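Hand-held grippers: check the pivot pins before every session

In January one of the Skeltow hand-held grippers began logging its jaws as closed while they were still open. Baoshan Zhong found the fault while reviewing 1,601 recordings from home sessions. In 496 of them the logged jaw width was wrong, and those have been pulled from the training set.

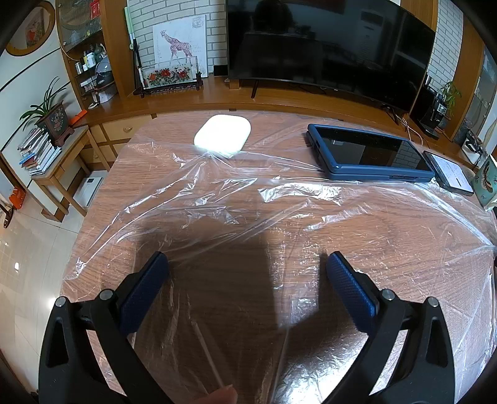
The cause was a pivot pin that had worked its way up in the joint, so the linkage dragged on one side. The operator also reported a pinched fingertip, with no broken skin. All 12 grippers of that batch have been recalled to the Itbridge workshop for new pins.

Until yours comes back, use a spare. Press each pin flat with your thumb before you start, and open and close the jaws a few times with your other hand well clear. If one side lags, stop recording and tell Baoshan. Replacement pins are rated for some 200 hours and should be logged when fitted.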